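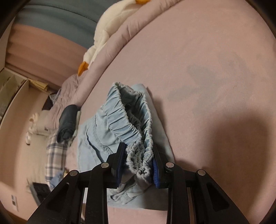
Prasanna Nanayakkara asked whether the delay wash setting can be left on overnight, and wrote that the first edition of this guide was no help with it. It can, provided the load is dry when it goes in. Section 4 has been rewritten with that in mind.

4. Setting a delayed wash on the Leton 405

The steps are the same for the Leton 413, except that the Delay button is to the right of the dial.

Before you start

Check that the water tap is fully open. Empty all pockets and close zippers. Tie drawstrings in a loose bow. Do not put damp towels or swimwear in a load that will wait more than two hours.

Steps

1. Load the drum no more than three-quarters full and shut the door until it clicks.
2. Pour powder into the left drawer. Liquid detergent can run down into the drum during the wait, so use the gel cup supplied with the machine.
3. Turn the dial to the program you want. For light-colored cotton nightwear and bedding, use Cottons 40.
4. Press Temp or Spin if you want to change either one. Neither can be changed after step 6.
5. Press Delay. Each press adds one hour, up to 12. The display shows the hours left until the wash begins — not the time it will finish.
6. Press Start and hold it for two seconds. The door locks and the clock symbol blinks.

To cancel, hold Delay until the display clears. The door unlocks after a minute. Changing the dial alone does not cancel the delay.

Note: If the power goes out during the wait, the machine goes back to the full number of hours you set. It does not pick up where it left off.

Note: The child lock can be turned on during a delay. Turn it on after step 6, or the Start button will not respond.

CAUTION: Do not use the delay setting with bleach or stain remover already on the fabric. Long contact can weaken elastic and fade dyes.

CAUTION: Do not force the door while the lock light is on.

If the display shows E3 at the end of the wait, the machine did not fill. Close the tap, clean the inlet screen (see 7.2), open the tap again and repeat from step 3. If E3 comes back, order inlet valve part 342 from Grateven.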